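Kedurov (chamber ensemble)

Kedurov is a chamber ensemble of strings, winds and piano known for its lively programs of new music and its fondness for pieces that almost never get a second performance. The group plays without a conductor, and its concerts usually mix recent commissions with older works that share a theme, a key or simply a mood.

History

The ensemble was started by violist Henrike Bauerfeind and pianist Pascal Eichhorn, who had met as students and spent years reading through unpublished scores for fun. Their first concert, given in January in a former school gym, drew 40 listeners and ended with the whole last movement of a piano quartet being played again by request. Clarinetist Bernadette Caron joined soon after, and her bright, very direct tone has been a big part of the group's sound ever since.

The name comes from the title page of a handwritten trio that Eichhorn bought in a box of used sheet music. The composer has never been traced, but the trio itself is a delight (the slow movement especially!) and still turns up as an encore. 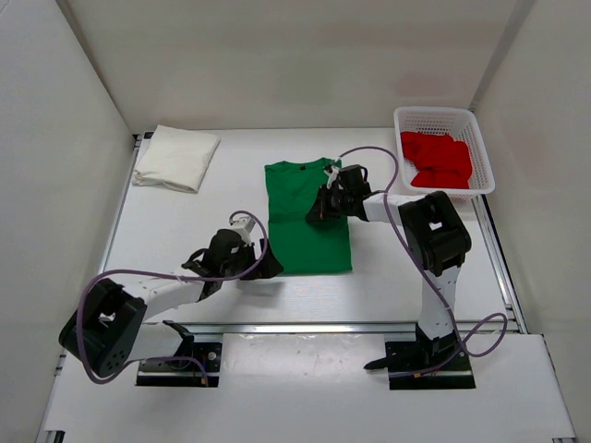
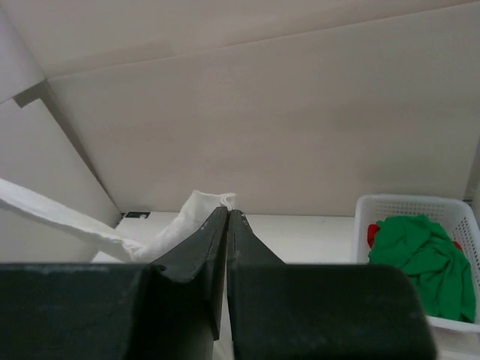
White cloth appears in both pictures.

Repertoire

Much of the ensemble's best work has been done with composer Finn Strobel. His Zelten, for clarinet, viola and piano, opens with a single low note passed between the players for 438 measures, changing color the whole way, before the piano breaks loose in a wonderful clatter of octaves. It sounds forbidding on paper and is thrilling in a hall. Strobel later reworked the closing section as a separate piece for piano alone, which Eichhorn often plays.

Ute Stüber's Kohlhase is a longer and darker piece in 4 movements, written for the full ensemble. Stüber asks the string players to tune down before the third movement, and the retuning is written into the score as music, with its own dynamics and pauses. The finale returns to normal pitch and contains one of the loveliest viola solos in the group's repertoire.

The ensemble also plays a good deal of older music, mostly quartets and quintets from the nineteenth century, along with Caron's own arrangements of folk dances.

Recordings

Kedurov records for the small label Fiker. Its first album paired Zelten with the anonymous trio and was issued in a pressing of 615 copies, all of which were sold. A second album followed with Kohlhase and three of the dance arrangements, recorded in single takes with the players seated in a circle. The finale on that disc, with Bauerfeind in glorious form, is a fine place for new listeners to start.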